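Moving tokenized shares from a Dulico custody account to a self-held wallet
Posted in: Digital securities / Transfers and custody
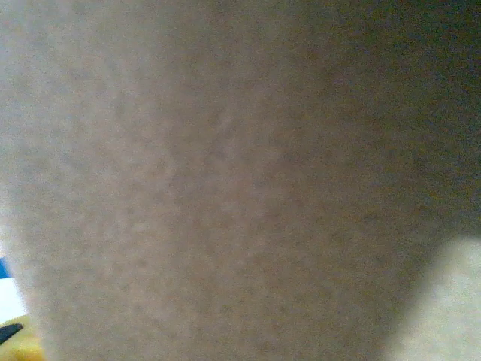 Yutong Qiu
Sunday, July 18, 2021

Can shares issued as tokens in a private placement be moved out of the platform's custody account and into a wallet I control, and does the move count as a sale?

I took part in the Strachan raise last November through Dulico and was allotted 1,000 tokens, one token per ordinary share. The dashboard has a "Withdraw to address" button, but it is grayed out. I have tried two browsers. The offer document says transfers are "subject to the register" and leaves it there. I don't want to trade them. I only want to hold the keys.

homotville_ledger

It depends on whether the receiving address has been whitelisted. Tokens of this type are normally issued under a restricted contract, and the contract checks both sender and receiver before it lets a transfer through. A new address is not on the list, so the button stays off until someone adds it.

The usual order is:

Register the new address under your existing profile. You will be asked to sign a short message from that wallet to show that you control it.
Wait for the registrar to approve it. Mine took 4 business days.
Send a test transfer of one token and check that the holder name on the register has not changed.
Send the rest.

As for the second part, moving an asset between two accounts with the same beneficial owner is generally not a disposal, as ownership stays where it was. Keep the transaction hash and the registrar's confirmation together in case you are asked for them later. Any network fee you pay is a separate matter, and if you pay it in a cryptocurrency, spending that coin can be a taxable event on its own. Ask an accountant where you live about that one.

Check the lockup as well. Many placements carry a 12-month holding period written into the contract, and some block every transfer during that time, including transfers to yourself. If yours does, whitelisting will succeed and the transfer will still fail.

Yanling Xie

Agree with most of the above. Two additions from the issuer side (I kept the register for a small company in Jancombe, under 100 holders).

First, the on-chain balance and the legal register are not always the same record. In our case the articles said the written register prevailed — the token was only evidence of an entry. If you lose your keys, you still own the shares, but the company has to cancel the old tokens and reissue them, and it may charge for that. We charged 200 dollars. Look for a clause headed "Replacement" or "Lost credentials" before you withdraw anything.

Second, dividends. Some platforms pay only to custody accounts. After withdrawal you may need to file bank details with the registrar directly, and if you miss the record date the payment sits unclaimed until you do.

rk_dunmore

mine was grayed out too, had to redo the ID check because my license expired. button came back the next day. might be worth looking at your profile page first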